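Liltell Technical Center
Hardware Servicing 1, Unit 3 handout: Inside a desktop tower
Revised November 23, 2018

Read this before you come to the bench session. Bring it with you, along with your parts list from Unit 2. The session is held in the Idommont Building, second floor, and the bench work counts for 23 points of the unit grade.

Before the case is opened

Shut the computer down, switch off the supply at the back and pull the power cord. Hold the power button in for 5 seconds. Put on your wrist strap and clip it to bare metal on the chassis. Lay the tower on its side so the motherboard faces up, then take off the side panel and put it somewhere it won't get stepped on.

Do not pull anything yet. Spend the first few minutes finding the main parts and writing them on your Farska sheet. Students who start unplugging right away usually lose track of where a cable came from, and the front panel leads are the worst for that.

What to find

Motherboard. The large green board. Everything else either plugs into it or gets power alongside it. It sits on brass standoffs, which keep the back of the board off the metal tray.

CPU socket. Look for a square metal bracket with a thin wire lever beside it. If the socket is empty, keep fingers and tools out of it. Bent contacts are hard to straighten and we do not have spare boards.

Memory slots. Long, narrow slots in a row, with a latch at the ends. The latches open outward.

Power supply. A silver metal box with a black rating label. Copy the wattage from the label on your own machine. Do not open the box itself.

Drive cage. Gray metal, on the opposite side of the case from the power supply in this model. The drives are held in blue plastic carriers, and you will need to release these by hand later in the session.

Cables. SATA data cables are thin and flat, and often brightly colored. Power cables are bundles of round wires. Small fan plugs go to headers near the edge of the board.
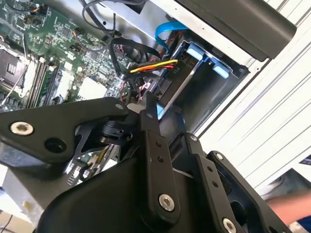
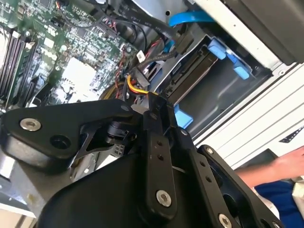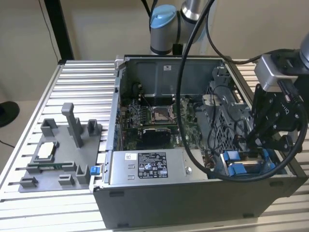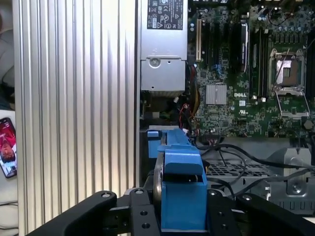

Figure 3. The open tower. The green motherboard can be seen in all four views; the whole case is in the third.

Compare the figure with your own case. The cables will not lie the same way, and they don't need to. What matters is that you can name the part at each end of a cable before you touch it.

Working order

1. Sketch the layout. Boxes and labels are enough.
2. Trace each data cable from the drive area back to the board. Tag both ends with the same number.
3. Unplug the data cables, then the drive power. Hold the plug - never the wire.
4. Release the drive carriers. Squeeze the blue plastic and slide straight out. If a carrier sticks, check for a cable still attached.
5. Write down the label information for any drive you remove.
6. Put everything back in reverse order and have your sketch checked before the panel goes on.

Most pairs finish in nearly 56 minutes, so don't rush the sketch.

Terms to know for the January quiz

Chassis: the metal body of the case.
Standoff: the small post that holds the board above the tray.
Header: a set of pins on the board for a small plug.
Retention lever: the wire arm that locks the CPU bracket down.
Heatsink: finned metal that carries heat away from a chip.

Reading: Cheon workbook, chapter 5, up to the section on cooling. Skip the review page. Farska sheets go in the tray by the door before you leave.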